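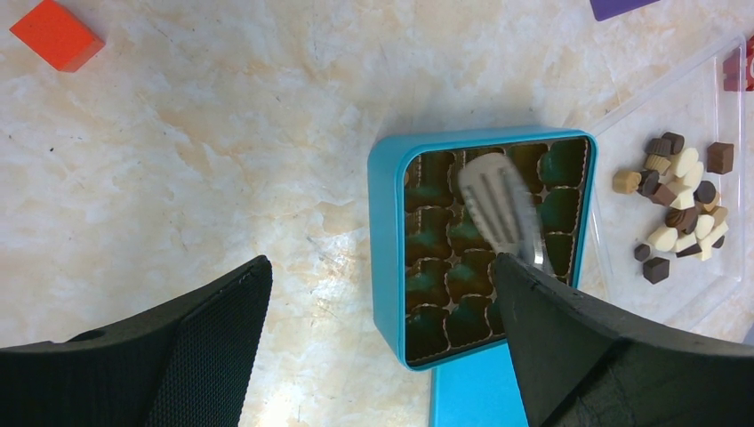

Liesbeth Dewulf

Confectionery Finishing, Session 6: Boxing Assorted Chocolates

Read this before you come to the bench. We start on time and I won't go over the washing-up rules again.

The work today is filling a square tin with a cupped insert. You had the flat carton in February, and most of the faults I marked then were the same one: pieces pushed down into the cup with a thumb. A piece should be lowered in and let go. If it doesn't sit right, take it out by the sides and start over with a fresh cup.

Getting ready

Put the tin on the marble with the lid off and within reach. Open up the cups before any chocolate comes near them. Stuck or doubled cups should be pulled apart now, while your hands are clean and dry. Check that the pleats stand up along the walls of the tin, where they tend to fold over.

Tip the chocolates out to one side of the tin, with space between them if you can. Don't stack them. Anything with a chip or a bloom goes on the reject plate. Bohumila Gajdoš weighs the rejects at the end and writes the total on the sheet by the sink.

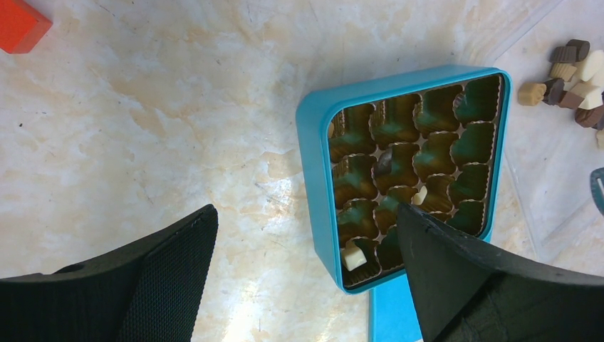 Order of filling

Pick a corner and stay with it. I start at the lower left and work across, but left-handed people may want to go the other way. Place the white pieces first. They show every fingerprint, and you want to handle them before your gloves have picked up any dark chocolate. Spread them out so no two are side by side. After that come the dark pieces, and milk goes in last to fill what is left.

Rectangular pieces go in with the long side matching the rows. A piece that leans in its cup will knock against the lid - straighten it before moving on.

Tools

A slotted spatula is allowed for lifting from the marble. Slide it under flat, and don't use the edge to nudge a piece that is already in its cup. Tanner Kowalchuk will show the lift once at the start for anyone who missed the Dendcombe visit.
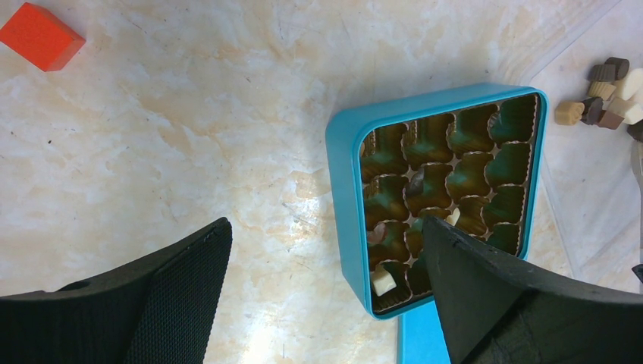 Checking

Look straight down into the tin, then get low and look across the rim. From above you are checking the color pattern and the pleats. From the side, nothing should stand higher than the rim. Put the lid on with both hands, level, and don't press in the middle.

Filled tins go on the Kinnear shelf with your initials on a paper slip under the tin. Please don't write on the lid. 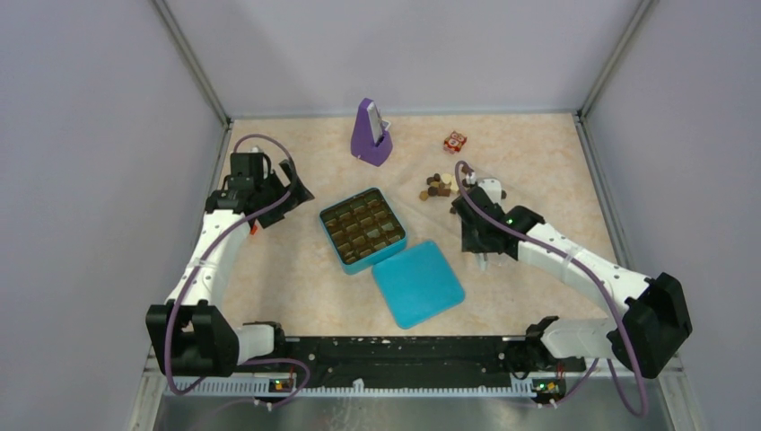 Fig. 4. Work surface with the chocolates set out.

For next time

Read pages 4 to 9 of the Pilura packing notes. Zuzana Šimek has the spare copies. Bring your own gloves; the box in the bench drawer is for visitors.

8 Mar 2023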